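Como um robô aprende a mexer a sopa

Tempo de leitura: 2 minutos
Última atualização: 7/17/24

Olá! Talvez você já sabe cozinhar um ovo ou fazer um suco. No clube de robótica Tusik, os alunos escolheram uma tarefa de cozinha para os seus robôs: pegar uma concha e mexer dentro de uma panela. Para nós é fácil. Para um robô é um trabalho grande.
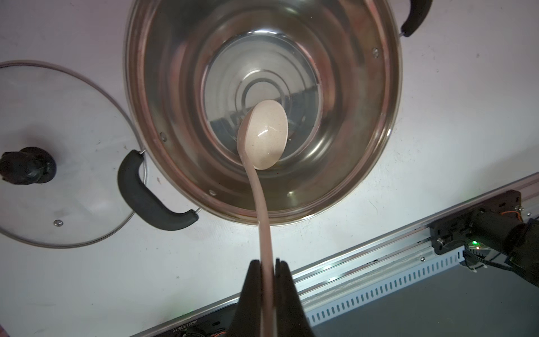
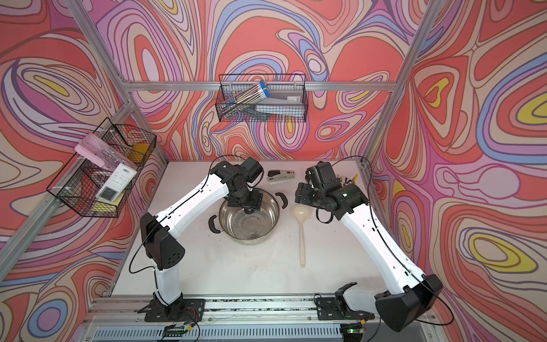

O projeto se chama Skendura e começou em agosto, com 2 grupos de alunos. Um grupo escreve os programas, o outro prepara a mesa e guarda os resultados num caderno. A primeira lição foi sobre a força dos dedos. O cabo da concha é comprido e fino, e o robô precisa segurar ele dos dois lados. Se aperta pouco, a concha gira. Se aperta demais, os motores ficam cansados — quer dizer, esquentam e perdem força.

Como o robô sabe para onde ir? Primeiro um aluno guia o braço muitas vezes, devagar, e o computador grava cada movimento. Uma gravação completa se chama "demonstração". Os alunos do Tusik já fizeram quase 600. Depois, o computador procura o que é parecido em todas elas. É como aprender a andar de bicicleta: você cai, tenta outra vez, e o corpo guarda o jeito certo.

A panela de metal também dá problemas. Ela é brilhante e reflete tudo o que está perto, e com água no fundo aparecem ainda mais reflexos. A câmera pode confundir um reflexo com uma coisa de verdade. Por isso os alunos mudam a luz e o lugar da panela entre uma demonstração e outra.

No torneio da escola Stesness, cada equipe pode ganhar até 100 pontos. Mexer sem bater na borda vale mais do que mexer rápido.

Experimente em casa: feche os olhos e tente colocar uma colher numa caneca vazia. De quais informações você precisou?

Comentários

luapequena: Eu tentei com a colher e bati na mesa três vezes!

Hoxha201: O robô pode fazer brigadeiro também?

Clube Tusik: Ainda não, Hoxha201. O brigadeiro é muito grosso e precisa de mais força. Mas a ideia já está no caderno.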